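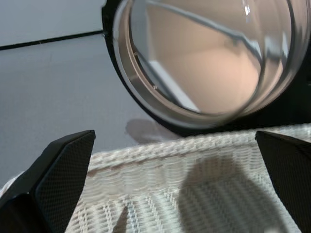 Warum misstrauen so viele Fahrer den Kameras im eigenen Auto? Weil sie nicht wissen, wohin die Daten fließen und wer sie später ansehen darf.

4.2 Was die Befragten uns erzählt haben

Ich gebe zu, mit so viel Gesprächsbedarf hatte ich nicht gerechnet. Wir haben 1.824 Halter vernetzter Fahrzeuge angeschrieben, 1.047 haben geantwortet, und 673 davon haben das Freitextfeld benutzt – manche gleich seitenlang! Yutong Hou und ich saßen den halben August über diesen Texten. 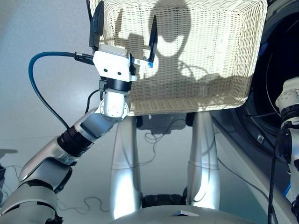
Abbildung 3: Greifer mit zwei schwarzen Fingern und blauem Kabel.

Beim Thema Datenabfluss ins Ausland gehen die Antworten weit auseinander. In Prolthorpe wollten viele ein Fahrverbot vor Behörden, in Dallar fand man das eher übertrieben (Zhenhua Hao hat dort nachgefragt und bekam vor allem Schulterzucken). Mir fiel auf, wie gern die Leute sich an Sichtbares halten. Ein Kabel wie das blaue in Abbildung 3, das im weiten Bogen vom Greifer zum Arm läuft, kann man mit dem Finger verfolgen, eine Mobilfunkverbindung eben nicht. Im Kodierschema führen wir das als »fehlende Nachvollziehbarkeit«, Details dazu in Abschnitt 4.3.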